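3.2 Surfaces and the light that falls on them

We came to this project through furniture, and it took us a while to see how much of what people told us was about surfaces. Residents of the Clokstead flats talked about their tables, shelves and cupboard doors with real feeling, but when we asked what made a piece easy or hard to live with, they kept returning to the top of it: how it took the light in the late afternoon, whether crumbs showed, whether a cloth left streaks. One household in Rallirport had moved the same sideboard between two rooms four times before settling on the wall where, in their words, "it goes quiet." We find that phrase wonderful, and we have borrowed it. A quiet surface, for us, is one with no strong pattern, on which light changes slowly from one side to the other.

Gray was the color we heard most about. Earlier work by Heydari treats gray as a neutral backdrop, chosen so that other things can stand out. Our interviews suggest a livelier role. Residents described their grays as bluish, warm, smoky or flat, and several used different words for the same piece in the morning and the evening. A plain gray surface picks up very small differences in light, and a soft shadow lying over it can carry more variety than a printed finish does (Figure 4). 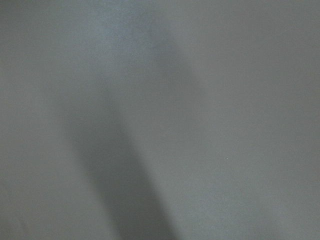
Figure 4. A soft-edged shadow on a plain gray surface. The shadow is darkest toward the bottom and fades as it rises; the gray to its upper left is paler.

The same sensitivity shapes how people tidy. In homes with quiet surfaces, residents reported wiping more often and for a shorter time, usually while doing something else, such as waiting for a kettle. They also moved lamps more! We had not planned to ask about lamps at all, and added a question on them after the first round of visits to Hellier, when three separate households brought the subject up before we had taken our coats off.

Shadows deserve a closer look than the furniture literature has given them. An object close to a surface throws a shadow with a fairly crisp outline, and the outline loosens as the object moves away or as the light source grows larger. Residents know this well from practice. They spoke of "hard" shadows from a bare bulb and "woolly" ones from a window with a blind, and most preferred the woolly kind on any surface where they ate or read. Section 3.3 takes up these preferences room by room, starting with the kitchen, where the answers differed most between the older flats and the new ones.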